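Search this site Enter keywords
Home Units Handouts Timetable Contact
Reading time: 2 min

LAING KITCHEN SKILLS, UNIT 2
Handout: Benches, bowls and the order of work

Read this before the practical at Levport. Bring it with you, as the checklist at the end gets signed off.

A home kitchen bench does several jobs in a day. It holds dishes waiting to be washed, dishes waiting to go away, and food being prepared. Most of the trouble we see in assessments comes from doing two of these jobs in the same spot. The rule in this unit is to clear a section of bench, clean it, and only then decide what goes back.

Work from the cooktop towards the sink. Lift things off, wipe under them, and stack what belongs together. Bowls and dishes of the same metal nest well, with the widest at the bottom. Don't stack them so high that they need a hand to steady them.

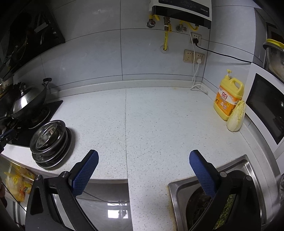

Speckled surfaces need a second look. Crumbs and fine grit disappear into the pattern, so run a dry palm over the bench after wiping. Joins in the benchtop should be wiped along their length, then dried. The strip where the bench meets the tiles is often missed, and so is the front edge of the sink. If a yellow or brown mark is still there after ordinary detergent, write it on your sheet and leave it. Scouring powder is not to be used in the Flerodgate or Levport kitchens.

Leave lids on pots that are staying on the cooktop, and turn side handles away from the front. A wok is wide enough to shade the burner beside it, so check the controls by hand before you wipe near them.

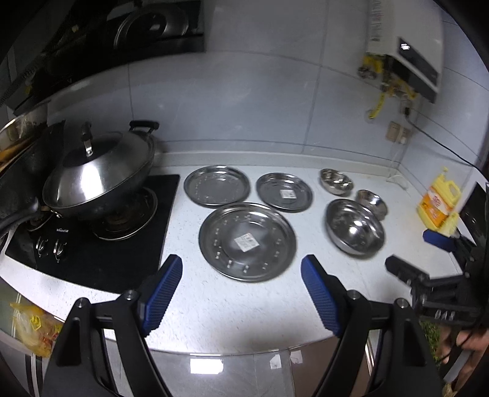 New dishes are washed before they are put away, even if they look clean. Set them out in one layer so you can check each piece. Stickers come off first: two of the steel plates here carry a small white label, and the one with the dotted rim has a price label close to the middle, where food would sit. Soak in warm water, rub the label off with a thumb, and use a little cooking oil on any glue left behind. Rinse bowls inside and out and dry them with a cotton cloth. Keep cleaning liquid at the far end of the bench from anything you will eat off.

Checklist
- section cleared and wiped
- join and back edge dried
- labels and glue removed
- plates and bowls dried and stacked by size
- cleaning liquid returned to its shelf

Hand your sheet in at the Cirley office by the end of July. Late sheets are marked at the next practical.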